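Waffle towels: how do you fold them, and do they ever lie flat?

Home > Kitchen and Laundry > Linens

sanne_baert
26/12/2020

Okay, I have fallen completely in love with waffle weave and I need to talk to people who will understand. My sister gave me a set of ten kitchen towels from Nendum (five mustard, five white) and they are the nicest thing I have ever dried a plate with. They drink up water! They dry overnight on the hook! I've washed the lot once already, mostly so I'd have a reason to handle them.

But folding them is a whole adventure. My old flat cotton ones I could do with my eyes closed. These spring back. I fold in thirds, I turn around to get the next one, and the first has puffed itself open again. The edges don't line up either — one long side comes out wavy no matter how I tug it.

So what do you all do? Thirds, quarters, rolled? Do you iron? I would love to hear every single opinion.

heriberto_c

Rolled, always. Lay it flat, fold once the long way, roll from the short end, stand them up in a drawer. You can see every color at a glance and the springiness works for you, because a roll fills its slot and stays put. I have a whole drawer of them and it makes me happy every morning.

Please don't iron. You'll squash the little squares, and the squares are what you paid for.

DeisyCusi

Going to disagree with Heriberto (kindly!). Rolls look wonderful for a day, and then somebody in my house pulls one from the middle and the whole row falls over. I'm a quarters person. Fold in half, smooth from the fold outward with the flat of your hand, half again, smooth again. Stack with the folded edge facing you.

I do agree about the iron, though a quick steam on low never hurt any of mine.

sanne_baert

Deisy, the smoothing from the fold outward is a good trick, I just tried it on two and they sat much better! The mustard ones are still fighting me. Are heavier ones always like this?

octavian_m

The heavier the waffle, the more it wants to be a hill. My rule is that you do the work before the first fold. Find two corners, give it one good snap in the air, lay it down and pull the corners out a little at a time. If you start folding while there's still a twist in the middle, you fold the twist in, and it'll be there next week saying hello.

Two pictures for you, one cloth in each. First one is a mustard waffle, second one is a light orange cloth:

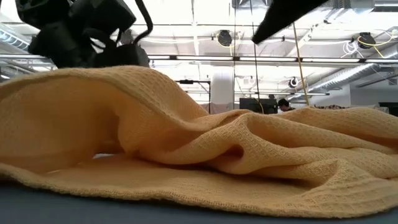
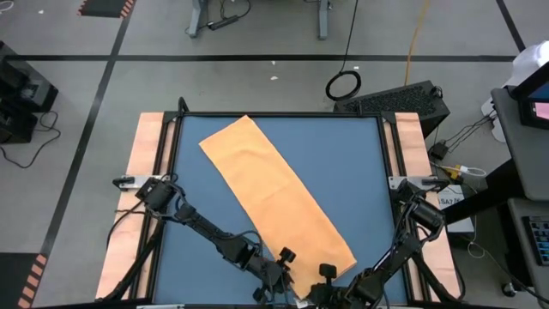 With a heap I go looking for the hem first. A hem gives you a straight line to follow with your fingers until you run into a corner, and once you have one corner the second is easy. Digging around in the middle just makes a bigger knot. With a cloth that's already long and fairly flat, I'd leave the middle alone and fuss with the ends: square up the top, square up the bottom, and then fold. Small creases across the middle don't bother me at all, they press out in the stack under the weight of the others.

The other thing I'd say is use a table. A bed is too soft and the cloth sinks in. I fold everything on a hard surface now and my piles got neater the same day.

brayan.b

Seconding the table! I fold on the kitchen counter after dinner with the radio on and it's one of the better parts of my evening.

Where I part ways with Octavian is the snap. I find it makes waffle bounce and shrink up narrow. I lay mine down slightly damp and stretch it by hand, sideways first and then lengthways. When it dries flat it stays flat.

octavian_m

Damp folding gives me musty cupboards, so I'll keep snapping. But if you let it dry open before you fold, I can see it working.

brayan.b

Yes, dry open, then fold! I wrote that badly. Nothing damp goes in my cupboard.

heriberto_c

I can be talked into stretching. I can't be talked into quarters.

DeisyCusi

One day, Heriberto.

Sanne, about that wavy long side: my Gondard towels came with it from the start. The hem thread on those hadn't shrunk the same as the weave, I think, so the edge ripples. It got better over roughly five washes and then stopped changing. I quit chasing a perfect line and just put the wavy edge on the inside of the fold, where it can ripple all it likes.

sanne_baert

WAVY EDGE ON THE INSIDE. Deisy, thank you, why did I not think of that?

Report from the kitchen: I did all ten on the table. Snapped three, stretched the rest (sorry, Octavian), quarters for the mustard and rolls for the white so that everybody here gets a little something. The rolls are in the top drawer and the mustard stack is on the open shelf next to the bowls, and it looks so cheerful up there — like a pile of toast!

Next question, while I have you: does anyone dry theirs on a line indoors, or is a rack better? I have room for one or the other over the tub.

brayan.b

Rack. A line leaves a ridge right across the middle and then you're back to smoothing.

heriberto_c

Line, with the towel pegged by its short edge. No ridge.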